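# Sorting wool and knitted things before the cold months

Every September I take out the box with winter hats, gloves and socks, and every year I find the same mess that I closed in spring. Last year I decided to do it in a better way, and I write it down so that I can also remember it myself.

First, put everything on a table, not on the bed. On the bed the small pieces go under the blanket and you find them at night. Make three piles: to wear, to repair, to give away. If a glove has no partner, it may wait until Wednesday. After that it goes to the cleaning rags.

**Check the light before you check the wool.** Small holes are very hard to see in dark knitting. Hold the piece up, with the lamp behind it, and stretch it a little with two fingers. A hole shows as a bright point. Put a safety pin there at once, or you will look for it again later. 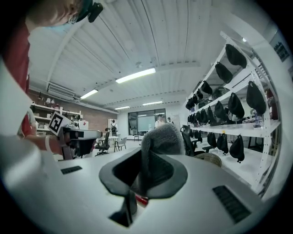
Gray is the color which gives me the most work. Dust, lint and small wool balls have almost the same tone as the yarn, so a piece looks clean when it is not. With a fuzzy gray knit like this one, under long ceiling lights, I would turn it slowly and look at the surface from the side. The pills stand up and make a little shadow. Then I go over it with a fabric comb, always in one direction, and with the other hand I keep the knitting flat. Do not pull the pills with your nails — they take good yarn with them.

**Washing.** Cool water, a small spoon of wool soap, and no rubbing. I leave the pieces for 16 minutes, with a kitchen timer, then press the water out inside a towel. Dark and light colors go separately, also when the label says it is not necessary. My neighbor Meenakshi Kurup puts a little vinegar in the last rinse. I tried it and the smell was gone by morning, but I use less than she does.

**Drying.** Lay everything flat on a dry towel and give it the right shape with your hands. Hats dry well over a bowl turned upside down. Never hang a wet sweater, it becomes long like a dress.

**Putting away.** Only fully dry things go in the box. I roll the socks in pairs and put the hats inside each other, the biggest outside. My box is an old one from Clelitz with a lid which closes on 2 sides only, so I tie a string around it. A piece of cedar wood can go in the corner. When it has no more smell, rub it with sandpaper.

The repair pile stays in a basket near the chair, with the needle and the gray and navy yarn already in it.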